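The Afternoon the Arm Let Go

By the time the kettle had boiled that April afternoon, the workshop at Hulside had already had its bad moment, and most of the people in the building had missed it. There was a thud, then the long hiss that everyone there has learned to listen for, and then a good deal of quiet. One of the arms on the sorting bench had come down onto the tabletop with its gripper still closed around a basket.

It would make a better story if something had caught fire. Nothing did. A basket cracked along one side, a plate went to pieces, and a technician who had been reaching across the bench to straighten a tray pulled a hand back in time, with perhaps the width of a coffee cup to spare. That last part is why the shop stayed dark for the rest of the day, and why I was invited up a few weeks later to hear about it over very good soup.

Hulside is a friendly place, the kind where you are offered a chair before you are asked your name. The team works on household tidying, the dull and lovely business of putting things where they belong, and the software that runs the arms is a homegrown package they call Karam. It had been through 519 practice runs without dropping anything heavier than a sponge. I think that record, which they were proud of and had every right to be, made all of them a little easy in their habits. People leaned in while the arms were moving. They had stopped hearing the warning chirp, the way you stop hearing a refrigerator.

The cause, when they found it, was so small that I asked to have it explained twice. A power lead at the foot of the arm had been tugged a little looser each time the arm swung around, and on that afternoon it lost contact for 80 milliseconds. The holding brakes should have caught the arm in that time. They did close, but a setting left over from an older bench told Karam that the power was back and all was well, so it released them again before the motors were ready to take the weight. The arm sagged, then dropped.

Rutberg, the small firm that looks after the safety side of the shop, spent 2 weeks on the bench with a stopwatch and a great many sandwiches. Their report runs to 190 lines and is written more plainly than most recipes. They asked for clips on the leads, a slower restart, and a person's hand on a button before any arm may move again after a power dip. They also asked for a strip of tape on the floor, and I'm told this caused more grumbling than everything else put together. People do get fond of standing where they have always stood.

I watched the arms work for most of a morning from behind that tape. They are slower now, and a bit fussy, like an aunt unpacking china. Across the hall, the folks at Breltar have borrowed the restart rule for their own benches, and they stop by every so often to ask how the clips are holding up.
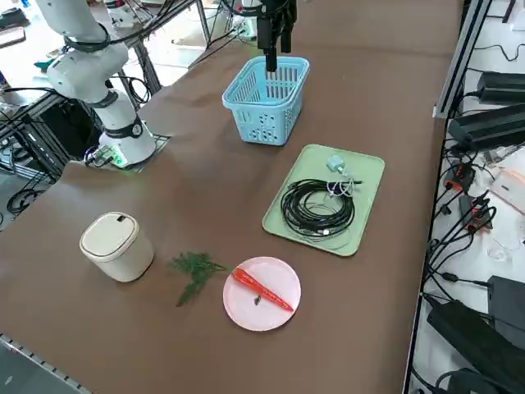 What Changed on the Bench

Every lead is now checked by hand before the first run of the morning and again after lunch. The brakes stay closed until someone presses the button, however long that takes, and the chirp has been swapped for a two-note chime that I could still hear in my head on the drive home.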